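Section 4: Setting up the Parko scale and ticket printer at a packing table

Read Section 3 (Unpacking) before you begin. The steps below apply to the Parko counter scale used with the Milel ticket printer. If you have the scale only, skip 4.4.

4.1 Choosing the table

The scale reads correctly only on a level surface that does not flex. A small table is acceptable if all legs touch the floor and the top does not move when pressed at the corners. A paper or sheet cover may stay on the table provided it lies flat where the feet of the scale will stand. Folds under a foot will tilt the pan.

1. Place the scale on the table with the display toward the operator.
2. Turn the four feet until the bubble is inside the ring.
3. Press lightly on each corner of the pan. If the bubble moves out of the ring, tighten the foot nearest that corner and check again.
4. Keep fans, air vents and open doors away from the pan.

Note: Do not move the scale by lifting the pan. Lift it by the base, with both hands.
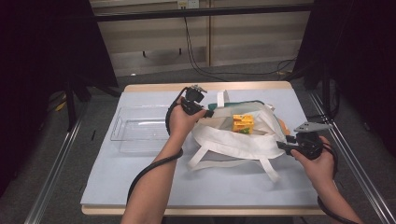 Tayla Ormsby: Does leveling have to be repeated each time the scale goes back in the cupboard, or will the feet hold? We pack two mornings a week and share the table.

Reply from Parko support: Check the bubble every time. The feet normally hold their setting, but the floor under the table may not be the same from one spot to the next.

4.2 Power and warm-up

1. Connect the power adapter to the scale first, then to the wall outlet.
2. Press and hold POWER until all segments of the display light up.
3. Wait for the display to show 0. If it shows a number other than 0, press ZERO with nothing on the pan.
4. Let the scale warm up for the full period shown by the clock symbol. The symbol goes out when the scale is ready.

Caution: Use only the adapter supplied. An adapter with the wrong polarity will damage the load cell board, and this damage is not covered by the warranty.

Route the adapter cord so that it leaves the table at the rear. A cord that touches the pan or hangs over the operator's side adds a small, changing load to the reading.

4.3 Calibration

Calibrate after first installation, after any move to another building, and whenever the reading of a known weight is outside the limits in Appendix B.

1. Remove everything from the pan.
2. Press and hold ZERO and UNIT together. The display shows CAL.
3. Enter the service code 3072 with the arrow keys and press OK.
4. When the display shows 1000, place the 1000 g calibration weight in the center of the pan.
5. Wait for the tone. Remove the weight.
6. Press OK to store the result.

If the display shows Err 793, the weight was removed before the tone or the pan was touched during the measurement. Press ZERO and start again at step 1. If the message returns after two attempts, check that the transport screw has been taken out (see 3.2).

4.4 Connecting the ticket printer

1. Switch off the scale.
2. Plug the flat end of the gray data cable into port 2 on the back of the scale. Port 1 is for service use.
3. Plug the other end into the printer and tighten both screws by hand.
4. Load a roll with the printed side facing up and close the lid.
5. Switch on the printer, then the scale.

A test ticket prints. If it is blank, the roll is upside down.

4.5 Setting the tare for bags

Tare subtracts the weight of the container so that the ticket shows contents only. Each bag type needs its own tare entry. Cloth bags of the same pattern can differ by several grams, so take the average of a few bags if your records require it. 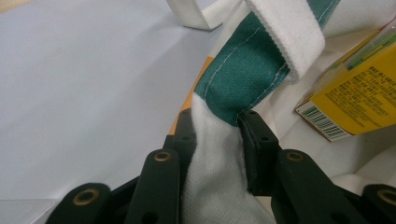
Fig. 4-2. White tote bag with green panel.

1. Lay the bag on the pan. The handles must be on the pan as well, not hanging over the side.
2. Wait for the steady light.
3. Press TARE. The display returns to 0 and the NET symbol appears.
4. To store the value, hold TARE until the display shows a memory number, choose a number with the arrow keys, and press OK.
5. Write the memory number and the bag type on the card inside the lid of the printer.

Note: A stored tare is recalled by pressing TARE followed by the memory number. It is not cleared when the scale is switched off.

4.6 Weighing filled bags

Add heavy items first and keep them near the center. Drink cartons should go in upright. Items with a fixed weight can be entered by count instead; see 5.1.

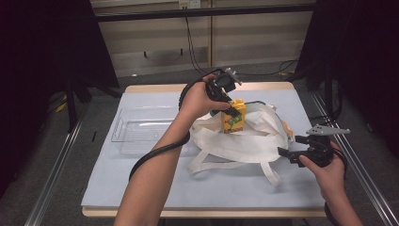
For mixed contents, weigh the whole bag once at the end. Adding up the weights of single items builds up rounding error, and the total on the ticket may then differ from the total on the display. When the steady light comes on, press PRINT once. Pressing it a second time prints a duplicate marked COPY, which should be discarded if your delivery sheet allows one ticket per bag.

If the bag leans over the edge of the pan and touches the table, the reading is too low. Turn the bag or fit the large pan (Fothergill part list, page 2).

4.7 End of session

1. Press and hold PRINT to produce the session total.
2. Switch off the scale, then the printer.
3. Wipe the pan with a damp cloth. Do not spray cleaner on the keypad.
4. Store the calibration weight in its case. Fingerprints change its value over time.
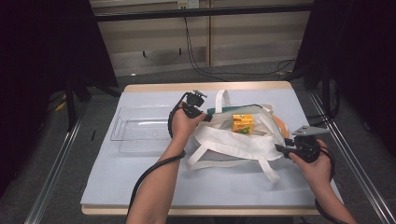

4.8 Service

Send scales for yearly inspection to the Asby workshop. The workshop is closed for the second half of December. Include the last session total and a note of any error messages shown.

Section last revised Jul 7, 2022. Corrections: Bastien Le Goff, Parko documentation.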